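4.3 Checking the head camera view in simulation

Run this check each time you load a new kitchen layout in Minhas. It confirms that the planner receives the view it expects before any policy is started.

1. Start the Minhas simulator and wait for the status line to read READY.
2. Open Nidia and select Sources > Head view. The default port is 2176.
3. Set the render rate to 5 and click Apply.
4. Press Home Arms. Allow up to 130 seconds on the first run while the collision meshes are cached.

Note: Black bands at the top and bottom of the view are letterbox padding. Do not crop them. The detector expects padded input, and cropping shifts every grasp point upward.

Caution: Do not press Home Arms while the Stiner hardware bridge is connected. Commands go to both the simulated and the real arms.

5. Check the view. The plate should lie on the marble counter, both hands should be at least partly in view, and the blue object should be low in the center.

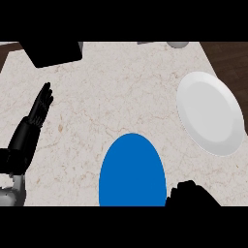
6. Click Save Reference. Nidia stores the view under the layout name.

If the view does not match

Reload the layout and repeat from step 2. If the plate is missing, check that the object list was exported from Sarnomley with Include Props turned on.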